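Marcha de ensayo

Estantería con paquetes de comida, uno de ellos apoyado en diagonal sobre otros dos.
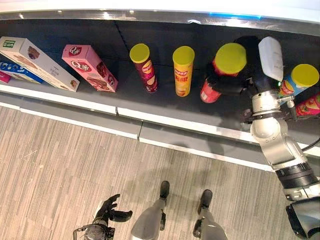
Paquetes en el estante.

El prototipo Gralmont entró en el banco de rodillos a las 4 de la madrugada, con 12 litros en el depósito y el encendido retrasado dos grados respecto a la especificación. Farzana Bajwa conectó la sonda de escape, comprobó el cero y anotó la presión atmosférica en la hoja.

—Tensión de cadena —dijo.

—Dentro de tolerancia —contestó Arsalan Dhanial desde el otro lado del cristal.

La moto pesaba menos de lo previsto. El subchasis lo habían fabricado en Prutport con tubo de pared fina y la soldadura de la pipa de dirección se había repetido dos veces. Kirsten MacLeod, que firmaba los planos, quería comparar la curva de par con la del biplaza Gondal, un coche abierto de la misma cilindrada, 600 centímetros cúbicos, con el motor montado detrás del asiento. Compartían cigüeñal y bomba de aceite. La admisión era distinta.

El primer barrido terminó sin incidencias. En el segundo, a mitad de escala, apareció una caída de par que duró lo que tarda una aguja en bajar y volver a subir. Farzana detuvo la prueba, imprimió la gráfica y la puso encima de la del coche. La caída estaba en las dos.

—Es el cigüeñal —dijo Arsalan.

—O el banco.

Kirsten no dijo nada. Midió la distancia entre los dos valles con un calibre, sobre el papel, aunque el programa daba el mismo dato con más decimales. Después pidió que dejaran enfriar el motor 20 minutos y salió al patio.

Yurani Benavides estaba allí, sentada en el escalón, con el casco entre las botas. Le correspondía rodar en Caststead cuando amaneciera.

—¿Se nota? —preguntó Kirsten.

—Saliendo de la horquilla, en tercera. Es como si alguien pensara un momento antes de empujar.

—En enero no lo mencionaste.

—En enero creía que era yo.

Kirsten volvió a entrar. Mandó desmontar la tapa izquierda y comparar el calado del árbol de levas con la marca del volante. Había medio diente de diferencia en la chaveta. La pieza procedía de un lote cuya recepción llevaba la firma de Humaira Rind, que había dejado la empresa antes del verano, y al margen, a lápiz, una observación: «Revisar chavetero. Avisado a K. M.».

Leyó la línea dos veces. Arsalan esperaba con la llave dinamométrica en la mano.

—¿Montamos la otra?

—Monta la otra —dijo Kirsten—. Y apunta que el aviso existía.

Firmó la hoja debajo de la nota a lápiz y fue a decirle a Yurani que no saldría hasta el mediodía.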